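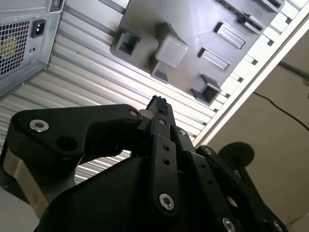
Bench Hand Wanted, Computer Salvage and Sorting
Mutiso Parts Exchange, back workshop

We take in dead desktop computers and send out the bits that still have some life in them. Between those two events there is a bench, and the bench needs a person.

The job is mostly power supplies. They come to us in silver boxes, black boxes and boxes that used to be some other color, and each one has to be pulled, dusted, tested, labeled and put on the correct shelf. The correct shelf is a matter of strong feeling around here. You will also meet heat sinks, drive cages, side panels, and a bin marked MISC that was last emptied under a previous lease.

What you would be doing

Stripping cases down to parts, 10 on a good shift
Running supplies on the Kivon tester and writing down what it says, including when you disagree with it
Bagging screws by size
Keeping the aluminum apart from the steel, as the scrap yard pays differently and checks
Packing orders on the 9 a.m. to noon stretch, when the courier is still speaking to us

What you need

Steady hands and a tolerance for fan noise. You should be able to lift a full crate, tell a hex key from a Torx driver, and read a rating label printed in gray on slightly lighter gray. Experience with computers is welcome. Experience with other people's computers, and what they keep inside them, is better. We do not open the power supplies themselves, ever, so please don't list it as a hobby.

What you get

Paid training for the first two weeks, 148 hours a month after that, a locker with a door that closes if you lift it, and first pick of anything we can't sell. Several staff members have furnished home offices this way. The results are mixed.

The shop is behind the Zerniston building, up the ramp. Start date is in December, earlier if you're free.

To apply, send a short note to Mwende Mohamedi at the front desk. Tell us the last thing you took apart and whether it went back together. Either answer is fine. Résumés over two pages go in MISC.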